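Valuation notebook, food and drink desk
Entry for March, opened 9.40 a.m.
Subject: Horgan Preserves, possible sale to Mernevico

Purpose of entry

To record the working assumptions behind the second draft of the Horgan valuation, so that colleagues at the Bredport office can repeat the calculation from the same starting point. The first draft should no longer be used.

Position at start of session

Mernevico has indicated a price of 622 pence per share, payable wholly in cash. The board of Horgan has not yet given a formal response. Horgan sells jams, pickles and chilled sauces, mostly through supermarkets, and owns one factory at Fledmont. The remainder of its output is made under contract by other firms and carried on the Horgan label.

Treatment of contract manufacturing

The first draft applied a single margin to all sales. This has been corrected. Own-made and contract-made lines are now held on separate sheets, with own-made lines taken as 70 per cent of sales. The contract lines need very little capital but are exposed to price changes when agreements are renewed, and two of the larger agreements fall due within the forecast period. The model assumes renewal on present terms. A less favourable case is to be added.

Treatment of the Fledmont site

The site is carried at book value in the company's accounts. For the purposes of this draft it has been left at that figure, pending a separate property opinion. The upkeep allowance covers building repairs, floor coatings and line marking, and is charged as a running cost. In the first draft part of it had been treated as capital spending, which flattered the operating result in the early years.

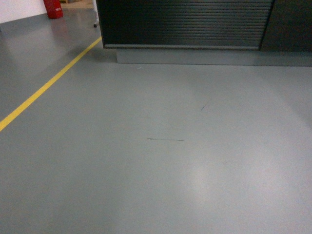
Calculation, second draft

Forecast period: 5 years, as before.
Discount rate: unchanged from first draft.
Long-term growth: reduced slightly on the pickle lines, unchanged elsewhere.
Savings from combination: excluded from the base case and shown separately.
Pension deficit: deducted in full. The first draft omitted it.

Result

The base case falls below the indicated price. With the savings included, it moves above it. The offer therefore appears to hand part of the expected benefit to Horgan's shareholders, and the size of that part depends almost entirely on the savings estimate. The estimate came from Mernevico's own presentation and has not been tested by this office.

Error noted at 2.15 p.m.

The share count on the summary sheet did not include staff options. Corrected and re-run. The value per share drops by a small amount and the conclusion above stands. The old summary sheet has been marked as withdrawn.

Outstanding

Property opinion on Fledmont.
Renewal dates for the smaller contract agreements.
Bredport to check the tax rate used in the final year.
List of other likely bidders, limited to firms with sales above 200 million pounds.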